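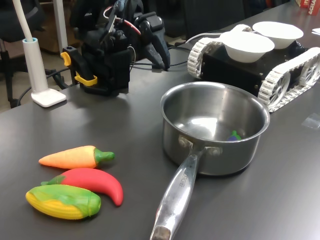
Play Food and a Real Pan: A Small Study of a Pretend Kitchen Table

Course project report, January 2023

1. Introduction

Many families and day care centers have toy kitchens. Usually everything in them is small and made of plastic, including the pots. In our project we wanted to study a mixed table, where the vegetables are toys but the saucepan is a real one from an adult kitchen. Our question was simple: do children put the food away more often when the pan is real?

The project was done with the Saha play center, which has one kitchen corner and let us use it for 4 weeks. We also received advice from the Goltanach toy library about which toys are borrowed the most.

2. Materials

We kept the set small, so that a child could understand it in one look. It had a carrot with green leaves, a red chili pepper, a corn cob with a green husk and a small purple eggplant with a green cap. The saucepan is stainless steel, with a long handle fixed by two rivets. We chose a dark gray tabletop, as the orange, red and yellow are easy to find on it. The table has a matte surface, but the ceiling lights still give soft reflections, and we had to think about this when we chose where each child should sit.

The toy library catalog, called Plusia, lists 3,323 items. Of these, 530 are marked as kitchen play. We read the list before choosing and left out all food that comes in two halves, for the reason that children then begin to cut and forget the pan.

3. Method

At the start of every turn the eggplant was already in the saucepan and the other three vegetables were lying together beside it, near the handle. In this way the child could see what the pan was for, and we did not need to explain very much. The adult said only, "The soup is not finished." A turn ended when the child left the table or when all the food was in the pan. In half of the turns we used a plastic pot from the Pradard play set in place of the steel one.

4. Results

We recorded 144 turns, half with each pot. With the steel saucepan, all the food was put inside in almost 530 of every 1,000 turns, if we calculate it as a rate. With the plastic pot the rate was lower, but the difference was small and we do not want to say too much about it.

The sound was more important than we expected. Several children dropped the corn into the steel pan, took it out and dropped it again. The long handle was a difficulty for the youngest ones, who pushed it with the elbow and turned the pan.

5. Problems and next steps

Our form had no place to write the order of the vegetables, and we regret this. In July we would like to repeat the work with a shorter handle and with a lid.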